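# Who Checks the Checklist?

The Camix handling guide runs to 124 pages, and I have now read all of them, including the appendix on labels. It sets out what a robot arm ought to do around cups, bowls and spoons. It has a version number, a sign-off sheet and 944 separate requirements. I came away less sure what "safe handling" means than when I started.

Take the section on fingertips. Pads must be "in good condition." Good condition is defined, 31 lines later, as "free from unacceptable wear." Unacceptable to whom? At Kanham, where the guide is followed, one shift swaps pads at the first loose thread and the next lets them go until something slips. Both shifts pass the audit.

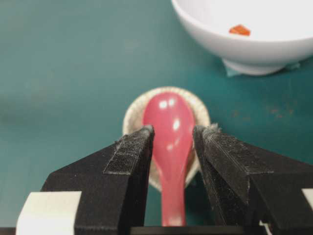
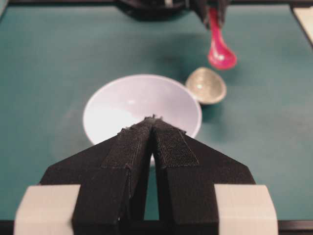
*Pink spoons, black fingers and fuzzy pads on the teal work surface. The second picture has two grippers in it.*

Two arms over one table is where I expected the guide to get strict. It offers seven lines. One arm should "yield as appropriate" when the other is holding something. There is no distance, no speed, and no word on which arm yields if both are holding something.

Supporters say loose wording leaves room for judgment. Fine, but then write down whose judgment, and make them put their initials next to it. The Trurnemitz workshop did this with its own house rules, which fit on 10 pages. Pads get checked against a sample card that hangs by the door. Shared space has a plain rule: one arm in, one arm waiting. It's slow, and the people there complain about it, but I could tell in a minute whether the rule had been broken.

The Han edition of the guide, due next, promises "clearer language throughout." I asked for the draft of the fingertip section. It still says unacceptable wear.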